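Flollik Label Printing: Frequently Asked Questions

Applies to the desktop and shelf-mount models. Settings are listed under the names used in the Garnon driver. 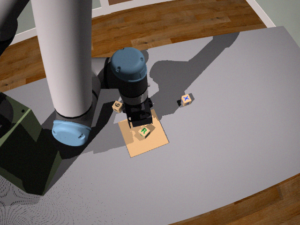
What resolution does the printer use?
300 dpi on both models. The resolution is fixed in hardware. If your artwork was prepared at a lower setting, the driver scales it up and small type may look soft.

What is the smallest readable text size?
Text set at 5 points prints cleanly on coated stock. Use 6 points or larger on uncoated stock. Barcodes should be generated by the driver, not pasted in as pictures.

Labels are drifting down the roll. How do I correct this?
Run Calibrate Media from the Tools menu with at least 10 blank labels loaded. If the drift continues, check that the gap setting matches the roll. Most die-cut rolls have a gap of 2 mm. Continuous rolls must be set to Gap: None.

What does error 202 mean?
The gap sensor has lost the label edge. Open the cover, clean the sensor window with a dry lint-free cloth, reload the roll and close the cover until both latches click. The job resumes from the last complete label.

Can I use rolls from another supplier?
Yes, if the core and outer diameter are within the limits in the data sheet. Kostiuk rolls need the narrow spindle, sold separately.

How should unused rolls be stored?
Flat, in the original bag, away from direct sunlight. Rolls left standing on edge can develop a flat spot that causes uneven feed.

Does the driver support shared printing?
Yes. Install it on the host computer first, then add the printer by host name on each client. Calibration values are stored in the printer and do not need to be copied.

Where do I send a print sample for review?
Use the upload form on the Fisent support page. Include the driver version, the roll part number and a scan of five consecutive labels. Samples are reviewed by Yaryna Shevchuk, media testing.

Last revised: October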